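Home | Docs | Data | Changelog | Contact

4 min read

# Halás

Halás is a word list of color names people use when they talk about paint. It has 2669 entries, one per line, in a plain text file with tabs. If you wanted JSON, there is a script in `tools/` that makes JSON, and Vratislav Danko will not take questions about it.

## Where the names came from

Most were typed in by hand from paint cards and old decorating leaflets collected in Brendport. We kept the spelling on the card, so you get both "gray" and "grey", and one "graey" that we have grown fond of. Names made only of numbers were dropped. Names that were plainly a dare ("Tuesday Linen") were kept.
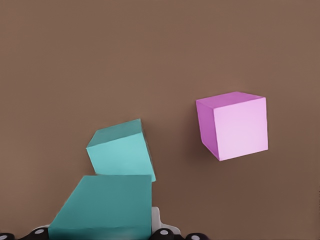 Each entry has a name, a plain group and a note. The group is one of 20 everyday words, and picking those 20 took longer than typing the other 2669. Teal got its own group after Ludmila Šimek refused to file it under blue and Joaquim Bastos refused to file it under green. Pink was easier until we got to shading: the cube has a pale front, a medium pink top and a left side going on magenta-violet, and most people would still say "pink" and get on with their day. So the list follows them. Brown takes in taupe, over one written objection.

## Known problems

- Beige is overfed. We know.
- The note column is blank for 200 entries and rude for 6.
- "Salmon" appears in two groups. Pick one and tell us nothing.
- Sorting is by byte, so accented names sink to the bottom of the file.

## Using it

Open `halas.tsv` in whatever you like - Talen reads it as is, Ikex wants the header line removed first. Please don't use it to match real paint. Přemysl Vrabec did his hallway that way in May and the hallway is still being discussed.

## Comments

**rmachala:** Row 200 has a trailing space.

**joaquim_b:** Teal is still blue.

**oldbrush:** Would it be possible to get a group for off-white? I have a lot of off-white.

**rmachala:** Row 201 too.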